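공동 부엌의 전자레인지, 새 자리에서 다시 사용 시작

푸몰니스(Fumolness) 공동 주택 1층의 공동 부엌이 정리를 마치고 4월부터 다시 문을 열었다. 이번 정리에서 가장 많이 바뀐 것은 전자레인지를 사용하는 자리이다. 전에는 냉장고 옆의 높은 선반 위에 전자레인지가 있어서, 키가 작은 주민과 어린이는 뜨거운 그릇을 꺼낼 때 불편함이 있었다. 지금은 창문 쪽의 흰색 탁자 위로 내려왔다.

공동 부엌은 주민 모임 히투탐(Hitutham)이 관리하고 있다. 히투탐이 주민에게 보낸 안내문에 의하면, 부엌에 대한 의견 중에 전자레인지에 관한 것이 제일 많았다. 선반이 높다는 의견, 안에서 음식 냄새가 난다는 의견, 그리고 버튼의 글자를 읽을 수 없다는 의견이 있었다. 안내문은 세 가지를 모두 이번 정리에 포함시켰다고 설명한다.

정리는 3일 동안 진행되었다. 첫날에는 선반에 있던 그릇과 병을 모두 꺼내고, 주인을 알 수 없는 물건은 복도의 상자에 모았다. 둘째 날에는 선반을 떼어 내고 벽을 닦았다. 마지막 날에 탁자를 놓고 전자레인지를 옮겼다. 탁자는 가브릴러(Gavrilă) 거리에 있는 중고 가구점에서 샀으며, 표면이 흰색이어서 국물이나 기름이 묻으면 바로 보인다. 주민들 사이에서는 더러워지기 쉬운 색이라는 걱정도 있었지만, 더러운 것이 보여야 닦게 된다는 의견이 더 많아서 그대로 결정되었다.

부엌을 닫은 동안에는 옆 건물의 작은 부엌을 함께 사용했다. 그곳은 저녁 시간에 줄이 길어서 도시락을 차갑게 먹은 사람도 있었다고 한다. 안내문에는 옆 건물 주민에게 감사하다는 인사가 들어 있다.

전자레인지는 새로 산 것이 아니라 전부터 쓰던 것이다. 문은 왼쪽으로 열린다. 그래서 탁자의 왼쪽에는 물건을 놓지 않기로 했다. 문이 컵이나 양념 병에 걸리면 끝까지 열리지 않고, 그릇을 비스듬하게 꺼내다가 쏟는 일이 전에 몇 번 있었다. 데운 그릇은 탁자 오른쪽에 있는 나무 받침 위에 잠깐 놓을 수 있다.

안쪽 청소는 주민들이 순서를 정해서 하기로 했다. 유리 접시는 들어서 꺼낸 다음에 싱크대에서 씻고, 물기를 닦은 후에 다시 가운데에 맞추어 놓는다. 안쪽 벽은 젖은 행주로 닦는다. 왼쪽 벽에 있는 작은 사각형 덮개는 떼지 말고, 세게 문지르지도 말아야 한다. 기름이 굳어 있을 때에는 물을 담은 그릇을 몇 분 동안 데운 다음에 닦으면 쉽게 떨어진다. 냄새가 남으면 물에 레몬 조각을 넣는 방법도 안내문에 적혀 있다.
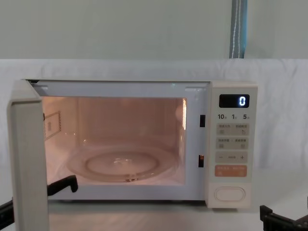 버튼 안내 종이를 벽에 붙여

조작 버튼은 본체의 오른쪽에 세로로 모여 있고, 글자가 중국어로 되어 있다. 표시창 바로 아래에는 10, 1, 5라는 숫자가 적혀 있지만, 그 옆의 작은 단위 글자를 모르는 주민이 많았다. 이 때문에 짧게 데우려고 하다가 음식을 너무 오래 데운 일도 있었다고 한다.

히투탐은 버튼의 뜻을 한국어로 옮긴 종이를 만들어서 탁자 위쪽의 벽에 붙였다. 종이는 버튼과 같은 순서로 되어 있어서, 위에서부터 차례로 비교하면서 볼 수 있다. 처음에는 버튼 위에 스티커를 직접 붙이는 계획이었으나, 닦을 때 떨어지기 쉽고 원래의 글자를 읽는 주민도 있어서 벽에 붙이는 방법으로 바꾸었다. 글씨가 작다는 말이 벌써 나와서, 다음에는 더 큰 종이로 바꿀 예정이다.

사용 시간과 규칙

공동 부엌은 아침부터 밤 11시까지 사용할 수 있다. 금속 그릇과 은박지는 전자레인지에 넣으면 안 된다. 뚜껑이 있는 용기는 뚜껑을 조금 열고 데워야 하며, 달걀은 껍질이 있는 채로 넣지 않는다. 음식이 넘치면 다음 사람이 오기 전에 본인이 닦는다. 행주는 싱크대 옆의 고리에 걸려 있고, 사용한 행주는 아래의 통에 넣으면 된다.

사용이 끝난 후에는 음식을 안에 두고 가지 말아 달라는 부탁도 있었다. 지난겨울에는 죽 그릇이 밤 동안 안에 있었고, 아침에 온 주민이 버려야 하는지 몰라서 곤란했다. 앞으로 주인이 없는 음식은 같은 날 부엌을 닫을 때 버린다.

남은 일

복도의 상자에 모은 물건은 이달 말까지 그 자리에 둔다. 대부분은 반찬통의 뚜껑과 짝이 없는 젓가락이고, 보온병과 도자기 컵도 있다. 찾아가지 않는 물건 중에서 쓸 수 있는 것은 재사용 가게 스텔틱(Steltik)에 보낸다.

떼어 낸 선반은 창고에 보관하고 있다. 낮게 다시 달아서 양념 자리로 쓰자는 제안이 나왔으며, 이 문제는 다음 주민 모임에서 이야기한다. 정리에 대한 다른 의견은 부엌문 옆의 공책에 쓸 수 있다.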